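About Temar

Temar handles, inspects and repacks bare circuit boards for small electronics makers. The company was set up by Upendo Makori and Lourenço Louro to take on short runs that larger assembly houses decline. The usual order is between 229 and 1000 boards. The largest order completed to date was 2642 boards, for Chege.

Boards arrive in sealed bags and are logged at the counter by Shufen Du. Each lot keeps one number from receipt to dispatch, and lots from different customers are never opened on the same table. 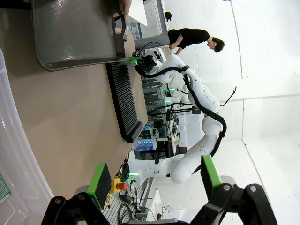 Bench work is organised around racks and trays. A board is held by its edges and stood upright in a slot, so the faces stay clear of each other. Our slotted racks are long and black, with closely spaced parallel ribs and a solid raised block at the end. The dark grey trays have a raised rim and rounded corners. Rack and tray are kept side by side on the tabletop to shorten the reach between them.

Obadia Kirui is responsible for inspection. Boards that fail are tagged, listed by lot number and returned with the order. We do not rework boards.

Packing is done to the customer's drawing where one is supplied. Otherwise we use our standard carton, which holds 300 boards in labelled dividers.

For quotes, send the board outline, thickness and quantity to Shabani Kariuki. The counter is open until 4 p.m. for drop-offs.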